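3.2 Materials and table setup

All sorting sessions used the same kind of table. White top, smooth, pale enough that small items show up against it. We wanted a surface people could read fast, since most of our participants sort by glance first and by touch second (see Acuña's notes in Section 2). Patterned cloths were tried in the Standcombe pilot and dropped.

Trays were clear acrylic, long and rectangular, open at the top. Opaque bins came first. Problem with those – people forgot what was in them and started a second pile of the same thing. With clear trays the duplicate piles mostly stopped, though Sisodia's group still got a few with paper clips and loose keys. Whether that is the tray or the clips we can't say from this data.

Each session had 40 items and 2 trays. Participants were told to clear the table in any order they liked. No time limit. Total sessions kept after screening: 544. Screening rules are in the appendix, they are the same ones Bhardwaj used for the Sovia kitchens.

Tray placement was left open on purpose. Some people line the trays up with the table edge, some push them off at an angle and never straighten them. We coded this as "square" or "slanted" and nothing finer, becuase the two coders (Ahuja, Avcı) could not agree on anything finer. Slanted trays went with more open space in the middle of the table, and with fewer items being moved twice. Figure 4 has a slanted one, to the left, with the middle of the tabletop clear.
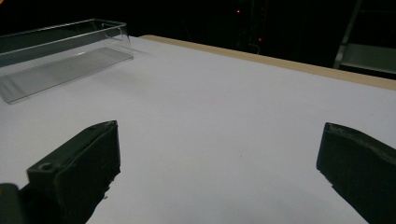
Figure 4. Clear tray set lengthwise at a slant on the white tabletop.

The open middle matters more then we expected. People who kept it free used it as a staging spot – item down, look, decide, tray. People who filled it up early ended up working along the edges and reaching over things. Fewer than 200 sessions had the middle kept open start to finish, so the comparison in 4.1 is lopsided and should be read that way.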